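Projektbericht Wahlpflichtkurs Umwelt und Alltag
Thema: Mehrweg statt Einweg in der Schulmensa
Gruppe: Yasaman Naseri, Keyvan Jafarzadeh, Dragica Ivanov
Betreuung: Frau Talebi
Abgabe: 12.08.2023

1. Worum es geht

Unsere Mensa gibt seit dem Umbau fast alles in Einweg aus. Schalen, Deckel, Gabeln, Rührstäbchen. Wir wollten wissen wie viel da zusammenkommt und ob ein Pfandsystem klappen würde. Projektname Otus, kommt von der Eule auf unserem Gruppenordner, hat sonst keine Bedeutung.

Fragestellung also: Wie viel Einwegmüll fällt in einer normalen Schulwoche in der Mensa an, und würden die Schüler Mehrweg benutzen, wenn es das gäbe?

2. Vorgehen

Erst Umfrage, dann Müll zählen, dann Gespräch mit der Küche. Eigentlich andersrum geplant, aber der Küchenleiter Herr Kordestani hatte im Juli vor den Ferien keinen Termin mehr frei.

Umfrage auf Papier, in den Pausen verteilt. 173 Bögen zurückbekommen. Ein paar waren nur halb ausgefüllt, die haben wir bei den Fragen mitgezählt wo was stand. Online wäre schneller gewesen, aber das Handyverbot gilt ja auch auf dem Hof.

Müllzählung: nach der zweiten Mittagsschicht die Säcke aus dem hinteren Teil der Mensa auf Planen sortiert. Handschuhe, Zangen, alte T-Shirts. Sortiert nach Schalen, Deckel, Besteck, Servietten, Rest. Gewogen mit der Kofferwaage von Dragica. Die schwankt etwas, deshalb jeden Sack doppelt gewogen und den Mittelwert genommen.

3. Ergebnisse Umfrage

Die meisten essen mehrmals pro Woche in der Mensa. Am häufigsten genanntes Problem war nicht der Müll sondern die Schlange, das hatten wir so nicht erwartet. Müll kam erst danach, dann Preis, dann "schmeckt nicht".

Mehrweg mit Pfand fanden die unteren Klassen besser als die oberen. In der Oberstufe wollen viele das Essen mitnehmen und haben keine Lust, die Schale zurückzubringen. Mehrere haben an den Rand geschrieben, dass sie schon eine eigene Dose dabeihaben aber an der Ausgabe abgewiesen wurden. Dazu unten mehr.

Beim Besteck war die Zustimmung am größten. Eine normale Gabel will fast jeder lieber als die aus Holz, die fühlt sich im Mund komisch an (stand wörtlich auf sieben Bögen!).

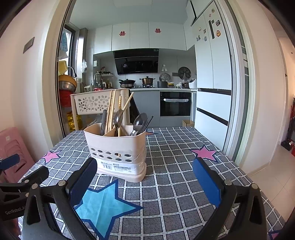 Abb. 1: Besteckhalter mit Holzstäbchen und Löffeln

Zum Besteck noch: Asiatische Gerichte gibt es bei uns an zwei Tagen, dann liegen Einwegstäbchen in der Papierhülle aus. Viele nehmen welche und essen dann doch mit der Gabel. Die Stäbchen landen unbenutzt im Müll, teilweise noch in der Hülle. Mehrwegstäbchen gibts in der Mensa bisher gar nicht. Keyvan meint man müsste sie nur auf Nachfrage rausgeben, dann wär das Problem schon kleiner. Sehen wir alle so.

4. Ergebnisse Müllzählung

Insgesamt 14 Säcke durchgesehen. Nach Gewicht war der größte Teil Essensreste, die noch in den Schalen klebten. Nach Volumen klar die Schalen und Deckel, weil kaum jemand stapelt. Besteck wiegt fast nichts, ist aber in jedem Sack drin.

Servietten haben wir unterschätzt. Werden stapelweise gezogen, weil der Spender klemmt und dann ein ganzer Packen rauskommt. Ein neuer Spender wäre vermutlich die billigste Maßnahme überhaupt.

Fehlerquellen: nur eine Woche, in der Woche war ein Jahrgang auf Klassenfahrt. Vorderer Teil der Mensa fehlt, die Säcke waren schon weg als wir kamen. Nasse Servietten wiegen mehr als trockene, das verfälscht.

5. Gespräch mit der Küche

Herr Kordestani war freundlich aber skeptisch. Hauptpunkt ist die Spülmaschine. Die alte wurde beim Umbau ausgebaut, die jetzige schafft die Töpfe und Bleche der Küche, mehr nicht. Für Teller und Schalen von allen bräuchte man eine Haubenmaschine und jemanden der sie bedient.

Eigene Dosen: abgewiesen wird aus Hygienegründen, so die Anweisung vom Caterer Ollmont. Er selber hätte nichts dagegen, wenn die Dose auf einem Tablett rübergereicht wird und die Kelle sie nicht berührt. Müsste man schriftlich klären.

Angeschaut haben wir uns dann noch Clotar, ein Leihsystem für Schalen mit Pfandkarte. Die holen das schmutzige Geschirr ab und bringen sauberes. Klingt gut, Preis gibts aber nur auf Anfrage und auf unsere Mail kam bis zur Abgabe keine Antwort.

6. Vorschläge

Besteck zuerst umstellen. Das passt nach Auskunft der Küche noch in die vorhandene Maschine, wenn nach der ersten Schicht einmal zwischengespült wird.
Stäbchen nur auf Nachfrage.
Serviettenspender reparieren oder tauschen.
Eigene Dosen erlauben, Regelung mit Ollmont.
Schalen erst wenn das Angebot von Clotar da ist.

7. Was schlecht lief

Zeitplan. Die Auswertung der Bögen hat viel länger gedauert als gedacht, weil wir bei der Frage zum Pfand keine Kästchen sondern freie Zeilen hatten. Würden wir nie wieder so machen. Yasaman hat fast alles alleine abgetippt, danke dafür. Die Diagramme sind erst am letzten Abend fertig geworden und eins hat noch die falsche Achsenbeschrifung, richtig ist Kilogramm, nicht Gramm.

Anhang: Fragebogen, Wiegetabelle, Mail an Clotar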